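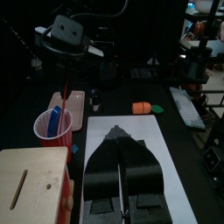
Feson board, large, white. Shown with the wooden slot box, red cup and pink tray.

# Feson tabletop board – large

**$30 each. In stock again as of February.**

Big flat white board for the middle of the table. Slightly rounded corners, plain face, no lines or print on it. You put it down, you put your small stuff on it, you can see your small stuff. Shows up best on a dark table – on a white one you'll lose the edge.

We sell most of these to people setting up sorting and posting tables, plus a fair number to craft rooms and one watch repair guy who bought five.

## What you get

- one board, white
- four stick-on feet (put them on or don't)
- paper sleeve, keep it for storage

Not in the price: the wooden box, the cup, the tray or anything else in the photos. Most of it we do sell, see below.

## Goes with

**Orkorwood slot box.** Light wood top with a long narrow slot and a small round hole next to it. One side painted red, orange knob on the red side. Tops are left pale so they pick up marks with use. Ask for a seconds one if you don't mind marks from the start, they're cheaper.

**Red cup, white rim.** Plastic. Good for rings and sticks and whatever else rolls off. Sold single.

**Okabe tray, pale pink.** Rounded corners, rectangular. Sits behind the board and holds the stuff you arent using yet. Also comes in gray, gray is out until spring.

**Mimum starter bundle.** Board + slot box + cup + tray, packed together, $80. Cheaper than buying them apart. Rings and sticks are extra becuase everybody wants different ones.

## Setting up the table

Board first, close to whoever is sitting there. Long side whichever way suits your table. Then box to one side, cup next to it, tray at the back. Left-handed people usually swap it around.

Leave a strip of bare table at the edges. Mimoza Kelmendi runs her tables with the board pulled right up to the front and says the tray gets used more that way, small things come back to it at the end instead of ending up on the floor. We tried it in the shop and kept it.

Tall things go at the back. Bottles, boxes, anything with a narrow neck – behind the board, where a sleeve won't catch them.
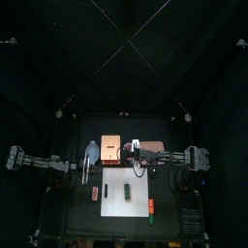
**Can I wash the board in the dishwasher?**

Please don't, the heat can bend it. Warm water, dish soap, soft cloth, then dry it flat.

## More care stuff

- Marker: wipe same day. Left over a weekend it leaves a gray shadow
- Tape: peel slow, low angle
- No scouring pads, they dull the face and then it grabs dirt
- Store flat or standing straight, never leaning
- Feet come off with a hair dryer and some patience

## Sizes

Large is the one on this page. The small is the same board at half the width, fits a tray table, $5 less off your order if you buy one of each. Measurements for both are on the tag sheet, email and we'll send it. Check them before ordering if your table is narrow, please. Returns on the large cost us more than we'd like.

## Shipping

Leaves here in the afternoon if you order before 8 in the morning, otherwise next working day. Flat parcel, card on both sides. If a corner arrives dinged send a photo and we swap it, no need to mail the old one back.

Ten or more boards – write first, we'll quote the freight. Wouter Verhoeven does the bulk orders and answers faster by email than phone.

## From customers

"Had mine two years. Scratched but still flat." – Eirlys Lougher

"Wish it came in a cream. White is bright under our lamps. Otherwise good, bought a second." – Bronisława Górecki

Re cream: on the list for later this year, no promise. A matte white is coming sooner and should help with the glare. If you want a note when either one's in, leave your email at checkout and put MATTE or CREAM in the comments box.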